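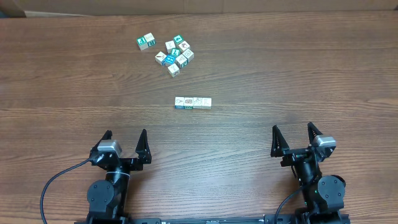
Figure 2. Toy letter blocks on a wooden tabletop.

4.2 Power behavior when switching drivers

We had expected this part of the study to be the easy one, and it took us most of February. The question was a simple one that any laptop owner might ask: if you move from the open driver to the vendor's own driver on a Linux machine, does the battery pay for it while you are just reading mail or typing a letter? Eusebio Benavides had written a small logging tool, Plunirov, for an earlier project, and he kindly reworked it so that it would take a power reading every 1000 milliseconds and write nothing to disk until the session closed (the disk writes had spoiled our first attempt, as readers of our earlier report may remember).

Each session began with a full charge, the screen at half brightness, and the wireless card turned off. We then let the machine settle on an idle desktop before starting the log. In all we kept 2649 sessions. Another 452 were set aside, mostly for the dull reason that a background update had started up partway through, and we would warmly encourage anyone repeating this work to turn those updates off first!

Under the open driver, the graphics chip went to sleep soon after the desktop had loaded and tended to stay that way. Under the vendor driver it often woke again for short spells, even with no window open that needed it. Teguh Tjoa traced many of these wakeups to Prindgate, the panel applet that shows chip temperature, which has to wake the chip in order to ask how warm it is. With the applet removed, the two drivers drew much closer together, though a gap remained on the older Domanlow laptops, and we come back to those in Section 5.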